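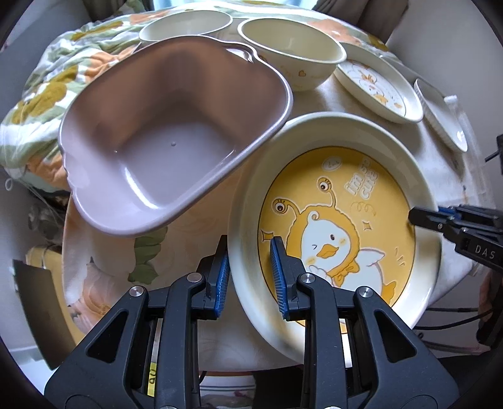 4.3 Setting the jaw opening on the Clellix hand gripper

Jaw opening is the one adjustment you will come back to again and again, and it's a satisfying one to get right! Set it with the same ware you plan to handle, on the table where you plan to work. For a rim grip on a plate, one blue pad goes just outside the rim and the other sits over the plate, as on the big cream plate with the duck. A wide border like that one makes a great first target.

Before you start, check that the firmware is 1,137 or later.

1. Clear enough table around the plate for both fingertips to pass the rim.

2. Hold the gripper with the jaws fully open and bring it in low from your side of the table.

3. Straddle the rim. The ribbed faces of the pads must point at each other.

4. Close slowly until both pads touch, then open again by one click of the Irneo dial.

5. Press SET and wait for the double beep. The display shows a value between 100 and 800.

6. Write the value on the Elton setup card, next to the name of the item.

7. Repeat for each bowl, dish or basin. Deep bowls like a higher value – try it and you'll feel the difference right away.

Note: If the display reads 1,558, the dial has lost its zero. Open the jaws fully, hold SET until the display clears, and go back to step 2.

Caution: Keep fingers away from the pivot pins and linkage arms while the jaws are closing.

Caution: Do not oil the pads. Wipe them with a dry cloth and replace both together, using the Wiegand pad set.

Go on to 4.4 once every item has a value on the card.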